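Fold It on the Bed
Opinion — Renji Onishi, Tadance Residents' Bulletin

The Tadance housing office advises residents to fold laundry at the shared tables downstairs. This column respectfully disagrees. A bed is the largest flat surface most of our 213 rooms contain, and it is the proper place for the work.
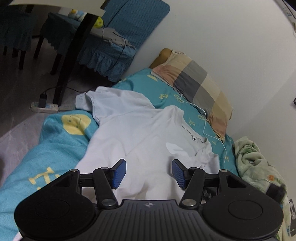

A short-sleeved shirt spread out on the bed, collar near the center.

Critics object that bedding is soft and that creases survive on it. The objection has merit. Long wrinkles do remain in a large garment until they are drawn out by hand, and a firm table makes that easier. Yet a table seldom allows the whole piece to lie open, and a fold made on half a shirt is seldom straight.

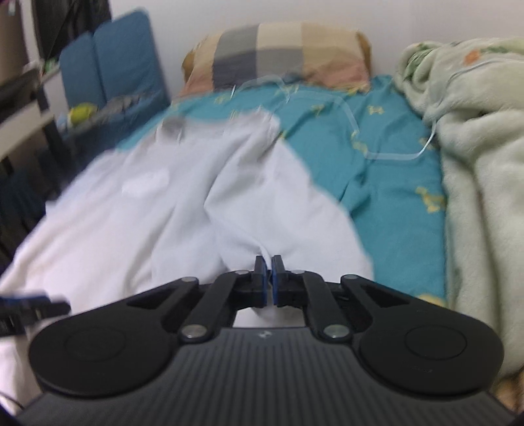

What the Office Should Do

The present notice should be withdrawn. Residents should be free to fold where they have space — and the tables should be kept for sheets, which need up to 3 people on a busy evening.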